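Pre-Purchase Inspection Checklist — Two-Arm Unit, Home Floor Trial
Site: Mikthorpe
Completed by: Akash Sisodia
Reviewed by: Omprakash Chaturvedi
Date: January 7, 2024

Purpose: to decide whether the Pirnholm lease goes forward as budgeted, and which extras need to be priced before the order is signed. Mark each item OK, FIX, or HOLD. Comments are required for FIX and HOLD.

Section A. Floor and clearances

A1. Floor level and free of loose rugs in the work area. OK
Comment: Polished marble tile. No rugs.

A2. Floor surface suits the base. FIX
Comment: Hard and smooth. Price the soft wheel set. Flesar quoted it separately and it is not in the base figure.

A3. Feet and legs of nearby furniture marked on the site plan. FIX
Comment: Plan shows the cabinet and the TV console only. Add the red stool and the stand with thin legs. Low legs matter here — the grippers work close to the floor. 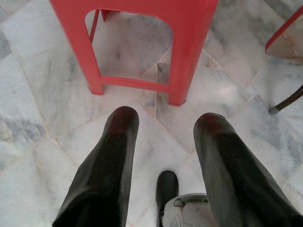 A3: gripper fingers at floor level, red stool ahead.

A4. Minimum aisle of 90 cm kept on the approach side. HOLD
Comment: Not measured on this visit. Akash to bring the long tape next time.

Section B. Arms and grippers

B1. Fingers free of cracks and chips. OK

B2. Finger pads listed as a spare part. FIX
Comment: Not on the Flesar parts list. Ask for a price per pair and order 2 pairs with the unit. We do not want to wait on shipping in the first month.

B3. Cables at the wrist secured and clear of joints. FIX
Comment: Both arms have a black cable running outside the housing. Ask for clips or a sleeve. If it is an option, it goes on the budget sheet under accessories, line 123.

B4. Screws at the wrist plate checked for tightness. HOLD
Comment: Needs the supplier's torque figure. Requested.

B5. Emergency stop within reach of the operator. OK
Comment: Tested before work began. Repeat at every start.

Section C. Work area and objects

C1. Task object small enough for the fingers and safe to drop. OK
Comment: Keys on a ring. Fine for a trial. Metal on a plastic stool will scratch the stool, so use an old one.

C2. Work surface stable under light contact. HOLD
Comment: The stool is light and could slide on tile. Price a small fixed-height table. Saxena has one in the current catalog, delivery in May.

C3. Breakable items cleared from within arm's reach. FIX
Comment: Small red cups on the glass-topped cabinet. Move them to another room before the next session. Glass top to be covered or kept outside the reach line.
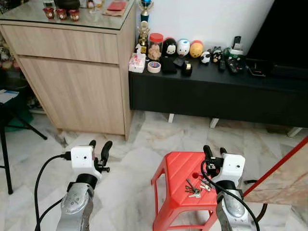 C1 to C4: keys on stool, cabinet at left, TV console behind.

C4. Shelves and consoles behind the work area cleared. FIX
Comment: Console is crowded. Toy figures, a trophy, a jar, remote controls, a phone handset, and the TV. The TV is the costly one. Either turn the work area to face the other way or budget for a clear screen guard.

C5. Loose paper and soft items kept away from the arms. FIX
Comment: Papers on the black stand, stuffed items near the cabinet. One storage bin would take care of it.

Section D. Budget notes

D1. Extras found on this visit: soft wheels, finger pads, cable sleeves, fixed table, screen guard, storage bin.

D2. Contingency in the approved plan is 3000. Omprakash wants all six quotes in hand before any of it is used. Wheels and pads come first. The screen guard drops off if we turn the work area.

D3. Insurance for household contents. HOLD
Comment: Policy wording does not mention powered equipment. Get an answer in writing.

D4. Training hours included in lease. OK
Comment: Included, but travel to Mikthorpe is billed extra. Add to the sheet.

Result: CONDITIONAL. Do not sign until A4, B4, C2, and D3 are closed.

Reviewer comment (O.C.): Agree with the above. Please put the cable item ahead of the table — a snagged cable stops both the trial and the lease clock keeps running.

Related items
Pirnholm Lease Terms: Summary Sheet
Spare Parts Request Form
Site Plan Template, Home Trials
Daily Start-Up Checklist, Two-Arm Units

We use cookies to remember your settings on this site. By continuing you agree to their use. Accept / Manage settings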